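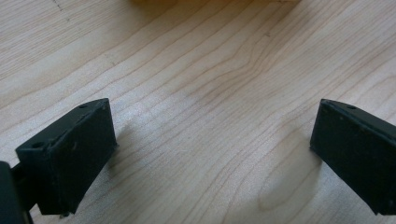
Pale wood grain, straight stripes and one long loop.

How I Work a Home Decor Trade Show Without Losing My Mind

My first buying trip, I walked in with a tote bag and a latte and walked out with 214 catalogs (okay, it felt like that many, but I did count them on the hotel bed) and not one order written. I have a small gift and home shop called Juline, and these days I do the spring show in April with a plan. Feel free to steal it!

Before you go

Write down your open-to-buy by category. Mine is on an index card: lamps, textiles, tabletop, small gifts. Last time the textile line said $2358 and I taped it inside my badge holder so I'd see it every time I reached for a business card.

Then pull your sales report and circle what sold through at full price. Bring your resale certificate, a credit sheet, and your shop's measurements. I once bought a Toft console that was two inches too long for my front window, and it lived in the stockroom until summer.

Book appointments with the lines you already carry. I see Birthe Stougaard at the Dretilau showroom at 9, right when the doors open, and she has my reorder half written before I've put my bag down.

On the first day

Walk, don't write. I start on the top floor and work down, and I snap the booth number first, then the product, then the price tag, always in that order. Back in my room they're already sorted and I don't have to guess whose vase is whose.

Ask every new vendor the same things: opening minimum, reorder minimum, ship date, freight, and whether they sell to anyone else in your zip code. Write the answers on the line sheet itself!

On the second day

Go back and place orders, biggest category first. Show specials usually hold until closing, but get the terms printed on your copy. Ask for staggered ship dates too, so you aren't unpacking everything in the same week (my back thanks me).

I save the last hour for the temporary booths, with nearly a tenth of my budget held back for them. My Teneo candles came from one of those, and I've reordered them ever since.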